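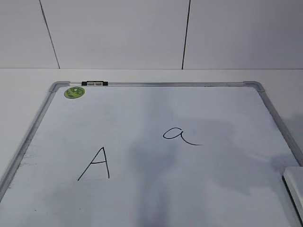

Figure 3. The board flat on the tabletop, two letters in thin black marker, clip on the far rail.

3. Board, letters and wiping

3.1 Surface

Boards were used lying down. Most of the earlier work on dry-erase residue has them on a wall, and the dust falls away from the writing as it comes loose. On a table it stays put. This matters more than we expected at the planning stage, and it is the main reason our residue scores shouldn't be set side by side with wall-mounted ones without a correction (see section 5, where we try one and don't much like it).

Aluminium-framed boards only. Frameless glass was considered and dropped, the glare made the scoring sheets useless in the afternoon. The frame does give a small lip all the way round, so strokes that run to the margin are a problem: the wiping block rides up on the rail and the last bit of ink is missed. All letters were therefore kept well in from the rails. Anything that touched a rail was thrown out and the board redone.

Two coatings, called Tarkard and Rominard below. Tarkard is the harder of the two and feels slick under a fingertip. Rominard has more tooth and takes a thin line better, at least when new. Both came flat-packed and were left unwrapped overnight before first use. Twelve boards in the full set, split evenly between coatings. One Rominard board had a scratch out of the box and was swapped before any writing was done on it, so it isn't counted.
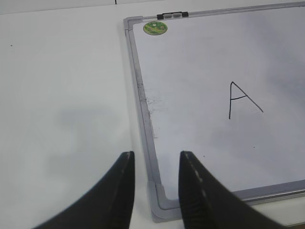 Boards were not fastened down. We went back and forth on this. A clamped board gives cleaner wipes but people at a kitchen table or a school desk don't clamp anything, and the shift of the board under a firm stroke is part of how streaks get made. Position was checked against the table edge before each trial and the board nudged back where needed. Shifts were noted but not analysed here.

3.2 Letters

Uppercase and lowercase, written by hand, thin black marker. Stencils were tried and gave up a nasty edge – ink creeps under the plastic and pools. Hand lettering is less even, but the unevenness is spread over a lot of letters and the wiping doesn't seem to care very much about shape. What it does care about is where strokes meet. The peak of an A, the joins of an M, any spot where the nib has been over the surface twice or sat still for a moment. Those points hold ink longest and they are what shows up later as ghosting.

Markers were all Brevetti fine tip, same batch, bought in September and stored lying flat with caps on. A marker was retired at the first sign of a dry or split line. Nothing was ever written with a marker from the bottom of the box without a scribble on scrap first, old habit but a good one.

Letters went on in pairs where the layout allowed, one toward the left of the board and one elsewhere, so that one could be wiped and the other left as a reference for line darkness under the same light. Drying time before the wipe was 3 minutes in every condition reported in this section. Longer times are in the appendix. Shorter ones were piloted and mostly just smear.

3.3 Wiping

Dry wipe, no spray, no cloth. Block set down on the surface next to the letter, then drawn across it with the face kept flat. Straight strokes only. Circular wiping does clear a letter quicker in casual use but it drags grey over areas that were clean to begin with, and the scoring grid then can't tell residue from transfer.
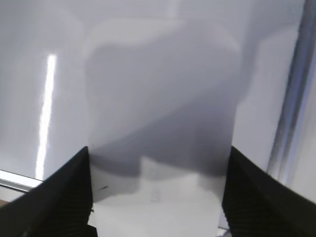 Pressure we did not control as tightly as we would of liked. Light contact leaves the joins behind, heavy contact tips the block onto its leading edge and the trailing half does nothing. Somewhere in the middle is fine and the range is wide enough that small differences wash out over a full run. Corners of the block wear round and this helps if anything, a fresh square corner can catch on the surface and skip.

Each board took 200 wipes over its life in the study. The face of the block was tapped clean at fixed points in the run, never in the middle of a letter. No rinsing. A loaded face puts down nearly as much as it picks up, and the jump in haze just before each tapping is plain in the curves for both coatings, Rominard worse.

3.4 Scoring

Residue was scored on the Nam scale, 600 grid cells per board, each cell clean, hazed or marked. Cells under the frame lip were left out. So were cells under anything stuck to the surface or clipped over the rail, those spots collect dust along one side and inflate the count. Light was kept to the overhead fittings with the blinds down. Shadow was still a nuisance. A soft shadow and a thin haze look a lot alike on white, and where two scorers disagreed it was nearly always over this, toward the darker end of the board. Disagreements were settled by tilting the head and looking again along the surface, low angle, which separates the two quickly.

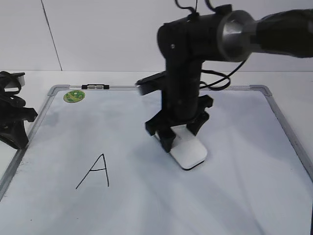
Cells marked under a stroke join were flagged seperately. For these we also kept the letter, the leg or bar involved, and whether the wipe crossed the stroke or ran along it. Crossing is better on both coatings. Running along a near-vertical leg tends to leave a pale line on one side of it, and a second pass in the same direction rarely shifts it. A pass at right angles usually does.

Between runs the boards were left as they were, haze and all. Full cleaning with solvent only at the end, after the last score was in. Baseline for each run is therefore the end state of the one before, and the tables in section 4 give the change per run, with running totals in the right-hand column.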